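Parish Life Board > Buildings and Mergers > Joining up with Polley, who's been through it?

bellrope_jen
Thursday, July 10, 2003

Well, it's official! The letter was read out at both services and from February our church at Tastton joins with Polley and Rilau as one parish with one priest. I know plenty of people on here dread this sort of thing but I'm really quite excited. We had 17 at the main service last week and the singing was a bit thin, whereas Polley has a proper choir with altos and everything. I'd love to hear from anyone who's done it. What did you do about service times? Did you keep all the buildings open? Did people really travel?

tenor_two
Congratulations, and I do mean that! Ours joined up four years ago and the best thing we did was eat together before we tried to decide anything. Shared lunch, every month, different hall each time. By the third one people had stopped sitting in their old groups. Then we did the service times and it took one evening.

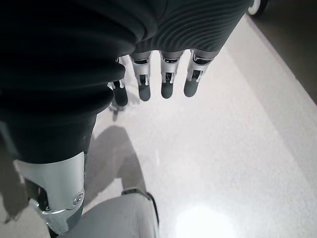
What worked for us, in order
1. Lunches first, as above.
2. One newsletter straight away, with all the churches in it. We print 359 and they all go.
3. Swap the choirs over for a big feast day.
4. Leave the hymn books alone for a year. Trust me on this.

old_north_door
I'll be the grumpy one. We were told "one parish, three churches" as well, and within two years it was one parish, one church and a For Sale board. Read the letter again and see whether it says the buildings stay open or that they stay open "for the present". Very different things.

bellrope_jen
It says "for the present", I'm afraid. But our roof is sound and the heating was done by Meireles only the winter before last, so I don't see who'd pick on us. Rilau is the one with the leaking tower.

old_north_door
Ours had a sound roof too. It's who turns up that counts, and if you've got 17 they will notice. Sorry.

tenor_two
Bit gloomy, Door! A small church can be the one everybody likes for weddings, or the quiet early service. We kept our smallest going just for evening prayer and it's lovely – candles, no sermon, home by half past seven. You couldn't do that in the big place.

lychgate
Can I ask about money? Do the three accounts go into one pot? That's what our lot are fighting over. We've got 3728 pounds in the organ fund and people who gave to it are saying it was for OUR organ and they'll have it back in cash if it goes anywhere else.

bellrope_jen
Oh, good question. We've only got 1275 in ours, for the bells, and I'd always thought of it as the bell money and that's that. I'll ask at the Polley meeting. If anyone wants to come along it's in the hall, kettle on from seven, and I'm making the lemon thing again.

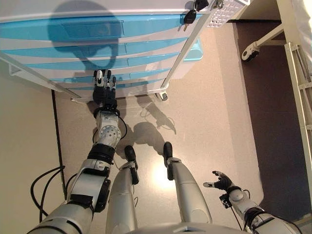

hassock
Money given for a named purpose normally has to be spent on it, so the bell fund should stay the bell fund whoever looks after the accounts. Get it minuted at the very first joint meeting, though. We left it and had to go back through years of old letters to show what had been collected for what.

lychgate
Thanks hassock, that's more than we've had from anyone here. Will pass it on.

old_north_door
Agree with hassock for once. And get the registers listed before anything is moved. Ours went off in the back of somebody's car and the burials book took until Easter to find.

bellrope_jen
Noted, both of you! Registers and bell fund are on my list now. I still think it's going to be good. I rang a few people at Rilau last night and they're keen on the lunches already, one of them has offered to do a curry for the first. Tenor, how did you manage with the children? Two of the three of us have a Sunday group and they're at different times.

tenor_two
We moved ours around with the lunch, so the children had a go in every building. They knew where all the light switches were before we did. Bring spare wellies if Rilau has a churchyard like ours.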